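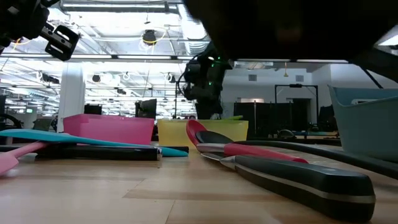 Figure 1. Chef's knife and other kitchen utensils on a timber tabletop.

Edge Retention in Household Knives: Project Report
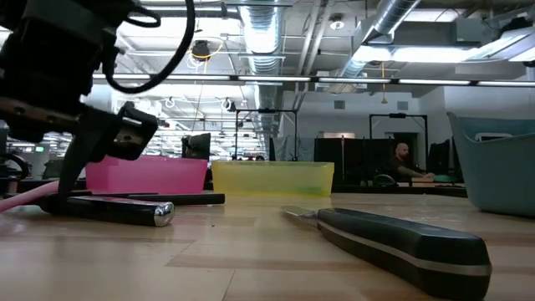 Prepared by Group 3, Materials Unit, Kornport Technical College

1. Aim
To find how quickly a kitchen knife loses its edge under ordinary use, and whether the board it is used on makes a difference.

2. Background
A blade goes dull in two ways. The edge rolls over, or small pieces break away from it. Rolling can be put right with a honing steel. Chipping needs a stone. Earlier reports from this unit dealt with steel hardness only and left the board out.

3. Method
Two board types were compared, a Stumico polyethylene board and a Tondiven end-grain timber board. Each knife was sharpened on the same stone and then used for 100 strokes through carrot, with the force kept as even as we could manage by hand. Sharpness was scored by cutting strips of copy paper – 10 strips per knife, before and after. A clean cut through the full strip counted as a pass.

4. Results
All knives passed every strip before the test. After it, the polyethylene group passed 57 per cent of strips. The timber group did better, but one knife in that group had been honed by mistake and its scores were removed.

5. Sources of error
Paper from two different reams was used. Stroke angle was not measured. The colour of the marker used to label the boards rubbed off in August and one pair had to be relabelled from the log.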